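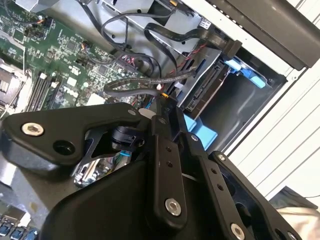
What is one row in this dataset?

One repair ticket for one used desktop computer. If the same machine came back three times it gets three rows, same machine_id, different ticket_id.

Koskela Desktop Repair Tickets, README

Tickets from the repair counters in Zinderham, Hudholm and Honness, typed up from paper slips. 600 rows, 12 columns. Desktops only. Laptops were on a different form and that form is a mess, maybe later.

Files

tickets.csv: the main table
parts.csv: parts fitted, joins on ticket_id
codes.csv: fault codes and what they mean
notes_raw.txt: free text from the slips, spelling as written

That's all 4. Everything is UTF-8, comma separated, header on the first line. Blank means blank on the slip. Zero means somebody wrote zero.

Columns in tickets.csv

ticket_id: text, unique
machine_id: text, repeats
counter: Z, H or N. N is Honness, H was taken by Hudholm
month_in: month name only, no day
age_years: customer's guess, treat it that way
complaint: what the customer said at the desk
fault_code: what the bench decided, see codes.csv
second_fault: same codes, mostly empty
bench_minutes: time on the bench, excludes waiting for parts
outcome: fixed, returned, scrapped, unclaimed
price_band: low, mid, high
came_back: y or n, see below

complaint and fault_code disagree a lot. Keep both. "Slow" in particular can be anything from a dying drive to a machine with forty browser tabs. "Dead" often means the monitor was off at the wall.

How it was collected

Slips get filled in at the counter, finished at the bench, thrown in a box. I typed the boxes up over 11 weekends, Saturday mornings mostly. One pass, then a second pass on anything with bad handwriting. Names, phone numbers and adresses never went in. Serial numbers were swapped for machine_id and the lookup sheet was shredded.

Hudholm changed its slip partway through. The old slip had no box for a second fault, so second_fault is empty there even when the free text plainly mentions two things. If you need second faults, drop the early Hudholm rows or read notes_raw.txt.

Bench habits worth knowing 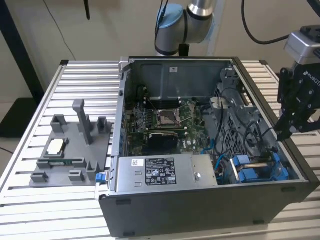 Bench time starts when the side panel comes off and stops when it goes back on. Zinderham and Honness both do it this way. Hudholm includes the test boot afterward, so its minutes run longer for the same job. I did not correct for this. Please don't compare counters on bench_minutes without saying so.

Cleaning is not a fault. If the only work was dust, the code is D0 and price_band is low. If dust was cleaned on the way to something else it's not coded at all.

Memory reseated and it worked: code M1. Memory replaced: M2. Some benches wrote M2 for both during June, fixed where parts.csv showed no part fitted, left alone where I couldn't tell.

Power supply swaps are P2 whatever the reason. No attempt to split fan noise from failure, the slips don't.

came_back

y if the same machine turned up again at the same counter. Going to another counter doesn't count, no way to match those, the ids are per counter. So the real return rate is higher than the column shows. Also tickets near the end had less time to come back. Obvious but people forget.

Known problems

- unclaimed and scrapped overlap. Honness scraps unclaimed machines and sometimes writes only the second word.
- age_years has a pile-up on 5 and 10. People round.
- price_band cutoffs were never written down. Same band at two counters may not be the same money.
- A coffee-damaged stack of Zinderham slips, complaint column is patchy in those. Marked [illegible].
- parts.csv has no quantities. Two sticks of memory is one line.

Good for

Teaching table joins. Practice at cleaning free text. Rough questions on what goes wrong in old desktops and how long it takes to sort out.

Not good for

Ranking brands, there's no brand column and I won't be adding one. Failure rates of anything, we only see machines somebody bothered to carry in. Pricing a repair today.

Loading it

Read ticket_id and machine_id as text or the leading zeros go. Spreadsheets will also try to turn a couple of the fault codes into numbers. Set teh column type first.

Changes

Second version: codes.csv split out, duplicate Honness slips removed, came_back recomputed after that. If you have the first version, bin it, the joins to parts.csv were off.

Corrections welcome, give the ticket_id and the column. Reuse however you like, keep this file with the data.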